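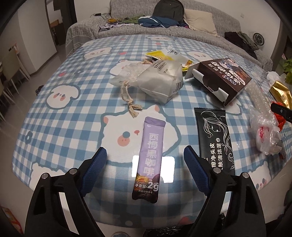 Search the archive
Enter keywords Go Advanced

Re: Widenard hand-held gripper kit, worth the money?
Posted in November by Rosalía Ibarra

On the list, T. Wannasri wrote:

> We are looking at the Widenard kit for collecting tabletop pickup
> demos. The sales page says 1,000 demos per set of pads and shows it
> lifting mugs and blocks. Has anyone used it on thin packaging? Our
> items are sachets, wipes and small pouches. Also, is the Pomico
> software any good, or should we plan to write our own export?

We bought 2 of these kits in the spring and I have done most of the collecting with them, so I can answer part of this.

Thin packaging is harder than mugs. With a flat coffee sachet on a tablecloth, you have to bring the fingers down on both sides and close slowly, so the middle of the sachet bows up before the pads meet. If you close fast, one pad rides over the edge and you pin it to the table. My first day was mostly bad takes. After that I kept most of them. A wet-wipe packet is a different job from a dry sachet because the weight shifts inside it, and I would count them as separate tasks.

The pads are textured and grip glossy film well enough. We logged 1,414 demos on one set before I changed it, and I changed it because a corner was lifting. The texture was still fine. Changing a set means taking the fingers off. Do it at a bench and keep the screws in a dish.

Shiny surfaces are my main complaint. If the table throws back a window or a ceiling light, tracking can drift during slow moves. We close the blinds when we can. Clear plastic bags and bubble wrap in the background did not bother tracking, but our labeling people dislike them.

On clutter, I would leave it in. We started with a bare table and the trained policy was poor as soon as there was a box or a wrapper next to the target. Now I put opened boxes, used wrappers and bags around the item and move them every few takes.

Pomico is fine for recording and for throwing out bad takes. The export is slow and it stops without a message if the disk fills up. We wrote a short script to split the sessions first. I can send it to you off list.

Support answered me in 3 days both times I wrote. I have not tried the Ceston kit, so I can't compare them. If you only need rigid objects, I would borrow a kit before buying one.

Rosalía

Recent messages in this list
Pomico export stops at large sessions
Ceston kit: shipping times
Looking for spare Widenard finger pads
Labeling clear plastic, what do you do?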